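TV Drama and Serial Writing
Handout 5: the long-running soap, how a week of episodes gets built
Notes by Jolán Pintér. Typed up fast, slides to follow

Carrying on from the cliffhanger session. Bring the Nevomgate extract back with you, we didn't get past the kitchen argument.

Recap
Nevomgate = our case study, evening soap, one street and a ferry terminal. Reading episode 1057 and the four after it. One week of story. Three strands running:

A strand: Ivon finds out the bakery lease was signed over while she was in hospital. Big emotional stuff, gets the most minutes.
B strand: the Jabłońska sisters fall out over their father's flat.
C strand: the Ultico taxi office, mostly comic. Lost keys, wrong pick-ups, the parrot.

Note who knows what at the start of each episode. Do this in pencil, it changes. Ivon knows about the lease by the end of the first episode but doesn't know her son witnessed the signature. We do. That gap carries the whole week.
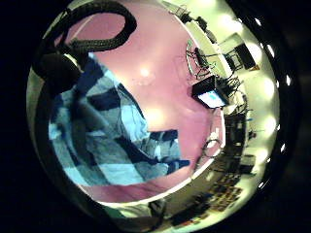

Fig. 1. Blue-and-white checked sleeve, black coiled cable, pink light behind.

Scene length
The first episode has 18 scenes. Shortest is one line (Ivon, on the phone: "Say that again"). Longest is the sisters in the stairwell and it's long for a reason, they're stuck there till the neighbor goes in. Writers call this a pressure scene. Two people who want to leave, can't.

Look at where each scene stops. Usually a line earlier than you expect. Cross out the last line of any scene in your own draft and read it again. Often better. Sometimes you need it back.

Catch-up dialog
Viewers miss episodes. So somebody has to say the plot out loud, and it has to sound like talk. Bad version: "As you know, you signed the lease while I was in the hospital." Better: put it in a fight, or give it to someone who's got it slightly wrong and gets corrected. The taxi office is used for this all week. Drivers gossip, gossip is recap. Page 279 of the reader has a good breakdown, skip the part on ratings.

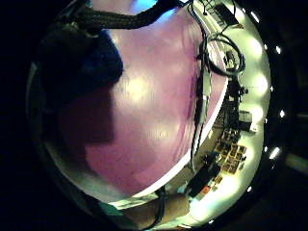
Same trick works with a newcomer. The locum doctor asks dumb questions for two episodes and we get the whole history of the flat. Watch for the point where she stops asking and starts having opinions, thats when she becomes a character.

Reveals
Who finds out, who is in the room, who walks in late. Soap reveals are almost never private. The son's secret comes out at the christening, with both sisters present, so A and B strands crash together. Before that they'd only touched once (the bus stop). Plan the touch early or the crash looks like luck.

Also: the reveal is not the end of the episode. It lands with three scenes to go. Final beat belongs to Ivon locking up the bakery and leaving the keys in the door.

Terms to know
Story document, strand, beat, hook, tag, pick-up (starting a scene straight after the last episode's ending), duff-duff for the closing drums in some British shows.

Bible = the file of character history. Dates, exes, allergies. Somebody has to keep it up to date and writers will complain to them anyway.

For next time
Read the remaining episodes in the set. Write one pressure scene, two characters, one location, no more than two pages. No phone calls. No one says what they came to say untill the second page.

Bring two printed copies. Pairs will swap and mark the line where they'd cut out.

Term outlines are due end of September, one page, three strands, names of characters in caps at first mention. Late ones go to the office, not under my door.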